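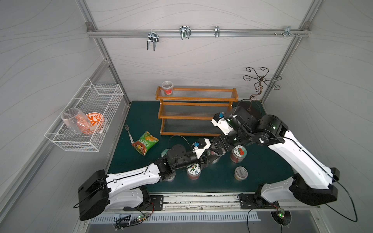

I've been reading about decluttering again and I still don't buy it. The claim doing the rounds this month is that a normal household has 2000 things it doesn't need and you'd be calmer without them. Calmer how? Measured by whom? Small household objects spread over a green tabletop, with more of them up on the walls, don't strike me as an emergency. They look like things people use.

The 2000 comes from a newsletter by Hundano, who sell storage boxes. I went looking for where they got it. The newsletter links to a blog post, the blog post links to a talk, and the talk has been taken down. If anyone has the original I'd like to read it.

Also, what is one thing? Is a box of paperclips one thing? Is a pair of socks? You can get to any number you fancy if you're allowed to decide that as you go along.

My sister-in-law did the Trilla plan in November. It's an app, you photograph a drawer and it sets you a "release goal". 14 days, a little badge at the end. She got the badge. By the New Year she'd rebought the potato masher, a sieve and the good scissors.

She says she feels better for it and I'm not going to argue with her about how she feels. But she'd also just finished a horrible job and started sleeping properly, so I wouldn't hand all the credit to the drawer.
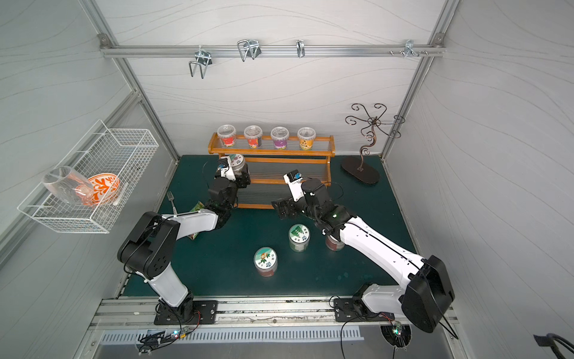 Jar with a printed lid, front of the shelf. Leave it alone.

Back to the advice. "If you haven't used it in a year, it goes." Fine for jumpers, I suppose. Terrible for a fire blanket, a bicycle pump, the big pan you get out at Christmas, or the spare key to your mum's.

"You can always buy it again." Can you? This rule is very popular with people who can. I grew up in a flat in Bisesmont where a drawer of odd screws was how things got mended. My dad would've laughed at the app and then asked if they were throwing out the drawer.

And where does it all go? The charity shop near me stopped taking kitchen stuff last spring. There was a sign on the door asking people not to leave bags outside. There were bags outside.

Someone's asked if I've read Ivana Zúñiga's book. Yes, twice. It's better than most of them, and the chapter on paperwork is properly useful: I did the thing with the 2 folders and I've kept it up. My trouble is with the part that says an untidy shelf means an untidy mind. She gives no evidence for it and then builds the next 9 chapters on top.

The one that really gets me is decanting. Take the rice out of its packet, which has the cooking time and the date on it, and put it in a clear tub which has neither. Then buy labels. Ticona do a tub set that costs more than all the food I'd put in it.

Before the replies fill up: I know hoarding is real and can be dreadful for the people living with it. That's a health matter and wants proper help. A family with too many mugs is a different conversation, and I don't like seeing the first used to sell boxes to the second.

What I'd want before I believed any of it: take two lots of people, have one lot clear out and the other lot do something else nice with the same weekend, and ask them all how they are six months later. Go for a walk, see a friend, whatever. I suspect the walk does quite well.

Muting this for a bit, I've got a cupboard to look for a torch in.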